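Pliveo Savings Guidance Project: progress report to the Vinach Fund, second period

We said in the last report that this period would be quieter. It was not, mostly because of the spring rush before the tax year closed, when people who have ignored their pensions since their first job suddenly want them sorted by teatime.

The helpline took 1,821 calls, against 1,400 or so budgeted for. The most common question was still "how many pensions have I got?", which we can't answer but can help people find out. The second was whether to merge them. Callers tend to hope for a yes or a no, and what they get is a list of things to check first: exit charges, guaranteed annuity rates, and whether the old scheme has any perks that vanish on transfer. Some take this well.

The tracing worksheet is finished and in use. It runs to 6 pages, down from 9 in the draft, after testers told us that the section on contracted-out benefits made them want to lie down. We have kept the facts and dropped the history.

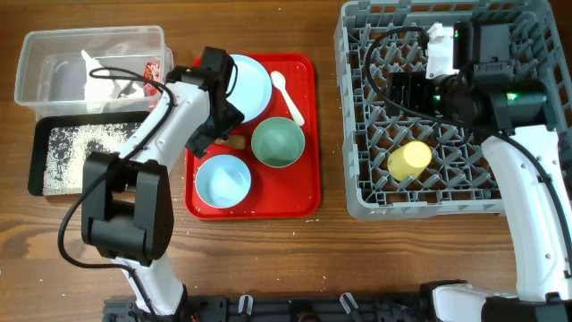
Workplace sessions have gone less smoothly. We had planned them for lunchtimes at Beyene's two sites, and learned that a talk on drawdown can't compete with lunch. Attendance picked up once we moved to 3.30 in the afternoon, on work time, with the firm's blessing. We reached 200 staff this way, nearly all of them under fifty. The over-fifties, for whom the sessions were written, seem to believe that they are for somebody older.

The evaluation is late. Cerkance was to supply the follow-up survey in October and sent instead a very handsome plan for one. We now have the survey itself, with the question on "retirement journey satisfaction" taken out at our request. It asks whether people have done anything since they spoke to us, and if so, what. Results will be in the next report, whether we like them or not.

On money, we are slightly under on travel and over on telephones, as you would guess from the call numbers. We would like to move the travel underspend across to cover evening cover on the helpline through to March, and need your agreement in writing before we do.

Still to come: the guide to taking a lump sum without an unexpected tax bill, which is drafted and with our technical reader, and a shorter version for people who have already taken the lump sum and had the bill.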